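컵 정리한 이야기를 몇 개로 나눠서 올린다. 이사 준비는 아니고 찬장을 줄이는 중이다.

1/
찬장 문이 안 닫힌 지 꽤 됐다. 억지로 밀면 안에서 유리끼리 부딪치는 소리가 나서 살짝 열어 둔 채로 썼다. 3월 안에는 끝내자고 마음먹고 오늘 아침부터 시작했다.

2/
먼저 전부 꺼내서 세어 봤다. 컵만 39개. 머그, 유리컵, 와인잔, 손잡이 달린 맥주잔, 뚜껑만 남은 텀블러까지 다 친 숫자다. 뚜껑은 컵이 아니니까 빼야 하나 싶었는데 자리는 똑같이 차지하니까 넣었다.

3/
우리 집은 두 명이 산다. 손님이 와도 많아야 네 명이다. 그래도 한 번에 반으로 줄이면 나중에 후회할 것 같아서 종류별로 나눠서 보기로 했다.

4/
머그가 제일 쉬웠다. 행사에서 받은 것, 손잡이에 금이 간 것, 안쪽에 커피 물이 들어서 베이킹소다로도 안 지워지는 것. 이 세 종류를 빼니까 7개가 남았다. 그중 하나는 손님용으로 쓰기에는 좀 작은데 내가 아침마다 쓰는 거라 남겼다.

5/
와인잔은 네 개만 두고 상자에 넣었다. Inna Stelmakh가 다음 달에 집들이를 한다고 해서 물어봤더니 가져가겠다고 한다. 다리가 길어서 우리 찬장 칸에는 비스듬히 넣어야 했던 잔이다. 그 집은 칸이 높다.

6/
유리컵은 시간이 좀 걸렸다. 무늬 없는 투명한 것들은 멀리서 보면 다 같아 보인다. 식탁에 올려놓고 하나씩 위에서 들여다보면서 골랐다. 바닥이 두꺼운 컵은 물을 따라도 안정감이 있고 입 닿는 데가 두툼해서 얼음을 넣고 쓰기 좋다.

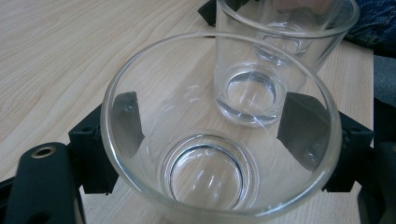

7/
기준은 간단하게 잡았다. 입 닿는 데에 이가 나간 건 버린다. 뿌옇게 된 건 식초 물에 담가 보고 그래도 그대로면 버린다. 손이 바닥까지 안 들어가는 건 씻기 귀찮으니 뺀다. 마지막 기준에서 제일 많이 빠졌다.

8/
식초 물은 따뜻한 물에 식초를 넣고 60분 담갔다. 솔로 세게 문지르지 않고 스펀지로만 닦았다. 물때였던 건 맑아졌고 표면이 긁힌 건 그대로였다. 구별이 안 될 때는 말린 다음 손톱으로 살짝 만져 보면 된다.

9/
헹군 다음에는 마른 면 행주 위에 엎어 뒀다. 예전에는 씻자마자 찬장에 넣었는데 바닥에 물이 고여서 냄새가 났다. 이번에는 점심 먹고 설거지 끝낼 때까지 그냥 뒀다.

10/
겹쳐 쌓는 문제. 같은 모양이라도 쌓으라고 만든 컵이 아니면 끼어서 안 빠진다. 작년에 두 개가 꽉 끼어서 안쪽에 찬물 붓고 바깥을 미지근한 물에 담가서 겨우 뺐다. 그 뒤로 유리컵은 절대 안 쌓는다. 찬장이 좁아진 이유이기도 하다.

11/
선반 칸막이는 Jurkeck에서 나온 철제 받침을 하나 샀다. 칸 하나를 위아래로 나눠 주는 단순한 물건이다. 아래에는 머그, 위에는 유리컵. 다리 끝에 고무가 없어서 선반이 긁힐까 봐 안 쓰는 행주를 잘라서 받쳤다. 보기에는 별로지만 문 닫으면 안 보인다.

12/
자리도 바꿨다. 매일 쓰는 컵이 맨 위 칸에 있었고 일 년에 한 번 쓰는 맥주잔이 손 닿는 칸에 있었다. 처음 이사 왔을 때 상자에서 나온 순서대로 넣은 게 그대로 굳은 거다. 물컵은 정수기 바로 위 칸으로 옮겼다.

13/
맥주잔은 고민하다가 두 개 남겼다. 용량이 800ml라서 맥주보다는 여름에 보리차 마실 때 쓴다. 무거워서 맨 아래 칸에 넣었다.

14/
버리는 컵은 신문지로 싸고 봉투에 "깨진 유리"라고 크게 썼다. 멀쩡한 건 상자에 따로 담았다. 유리병 수거함에 컵을 같이 넣으면 안 되는 동네가 많으니까 사는 곳 기준을 한 번 확인하는 게 좋다. 우리 동네는 안 된다.

15/
Shiuli Mondal이 유리컵 상자를 보더니 꽃병으로 쓰겠다고 두 개 가져갔다. 좁고 긴 것들이라 나한테는 씻기 힘든 컵이었는데 꽃 한 송이 꽂기에는 괜찮을 것 같다.

16/
지금 찬장 문은 잘 닫힌다. 칸 하나는 아예 비었는데 뭘 넣을지는 안 정했다. 같이 사는 사람은 벌써 컵을 하나 더 사도 되냐고 묻는다. 일단 안 된다고 했다.

17/
다음은 반찬통 차례다. 뚜껑이랑 통이 안 맞는 게 컵보다 훨씬 많아서 이건 하루에 못 끝낸다. 꺼내 보고 다시 올리겠다.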